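Puseletti Children's Workshop
Smocks and Linen Group
Minutes of the March meeting, craft room, 2.15 pm

1. Minutes of the last meeting
Agreed, with one correction: the shelf depth in item 4 should read 212 mm.

2. Stock
The Cardoso order has arrived, two smocks short. The supplier has been told and will credit the account. Sizes to be written on the hanging loop in laundry pen. The old tabards go to the Jomlow branch once washed.

3. Folding and storage
The group looked at the present method, in which smocks are rolled. Rolled smocks take up too much of the drawer and the sleeves work free. It was agreed to change to a flat fold:
- lay the garment on the table and draw each sleeve out to its full length
- smooth from shoulder to cuff
- bring the sleeves across the body, then fold up from the hem in three.

The elastic at the cuff is to be left gathered and not pulled flat. Folded size to suit the drawer, 13 to a stack.
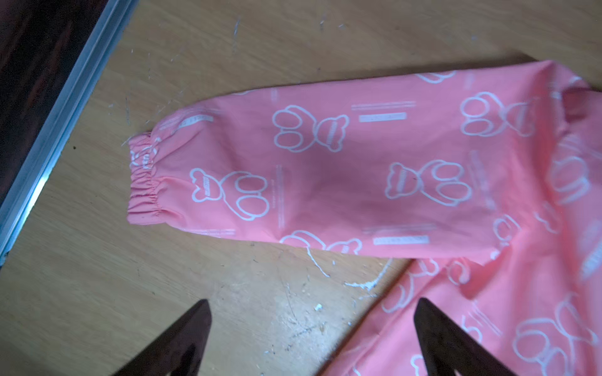 4. Washing
Printed fabrics, including the pink with the white bear outlines, to be washed inside out at the low setting and kept off the tumble dryer. Paint marks to be treated before the wash. A query on fabric softener was held over.

5. Labels
Gernolell has quoted for iron-on name labels. The price is accepted for one roll. Labels go inside the collar only.

6. Any other business
The drawer runners need wax. The iron lead is to be checked before next use.

Meeting closed at 3.05 pm. Next meeting in April, same room.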